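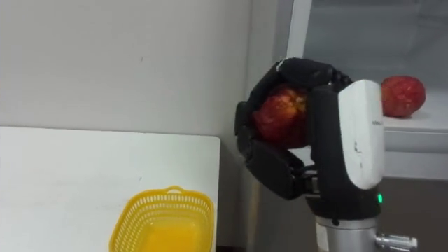
6 Jan 2020

The fishing year at Jostlow opens in April, which leaves me three months to sort out my tackle and, on past form, I'll start on it the night before.

I've been a member there long enough to have stopped boasting about it. It's a stretch of middling river with trout in it, some of them quite good, and a car park that floods. The rules run to 11 pages. There is a rule about gates, a rule about dogs, and a rule about dogs and gates. In return you get a key that only works if you lift the padlock with your knee, and the right to stand in cold water looking at the place where a fish was.

Last season I caught 21 trout. I know this because the club makes you fill in a return, and I filled mine in truthfully, which felt like going to confession with nothing interesting to say. Most of them came in the fortnight when the mayfly were up and the trout had taken leave of their senses. After that I had a summer of what the magazines call "challenging conditions" and what I call not catching anything.

I'd love to blame the river, but it was very low and very clear and other people caught fish in it. One chap I met on the bridge had landed four before breakfast on something he described as "just a bit of fluff really". He showed me. It was just a bit of fluff. I went home and tied six of them, and I can report that the trout at Jostlow know the difference between his fluff and mine.

The one outing I'd have again tomorrow was in the autumn, when I treated myself to two days on the lake at Davwood. I'd never fished it before and I had the usual visions. The lodge turned out to be a shed with a kettle in it, but a good kettle, and the boats were sound, and there was a proper swell running up the far end when the wind got round to the west. I am not a natural in a boat. I cast like a man trying to get a wasp off his back, and there's less room to do it in.

First day: nothing until teatime. I changed flies so often that I was spending more time with my glasses on my forehead than on my nose. Then, drifting past the mouth of the little stream, I had a pull that took the line clean out of my fingers, and I did what I always do, which is to strike far too late and shout. It stayed on anyway. A brown trout, a shade over 2 lb, dark as a plum along the back, and it went off again with hardly a backward glance. I sat down rather heavily after that and ate both sandwiches.

Second day: rain. Sideways, then from above, then sideways from the other side. My jacket, a Donati that I bought on the strength of a very confident label, gave up at the left shoulder before ten o'clock. By lunch I had a private stream running down to the elbow, which I'd have fished if it had held anything. I did have a small rainbow, and lost a better one under the boat by being clever.

So, the tackle. The jacket is going to be reproofed, or burnt. The waders have a slow leak in the right foot that I've mended twice, each time moving the hole slightly to the left. The reel wants cleaning. I also need a new line, having shut the old one in the car door at Davwood and driven as far as the petrol station with it, and I've been looking at a Plokico floater that costs more than my first rod did. It comes in a colour called "willow", so that's me sold.

Meanwhile the club is talking about stocking. There's a proposal to put in 3,000 fingerlings above the weir, and you would not believe the feeling this has stirred up. Half the members think it will save the river, the other half think it will ruin it, and I think the heron will be very pleased. We had a meeting on it in a cold room before Christmas, and it went on so long that somebody's parking ran out. I voted for the fish, mainly to get home.

I'd better go and find the waders. They were last seen drying in the airing cupboard, and there was some discussion at home about whether they could stay.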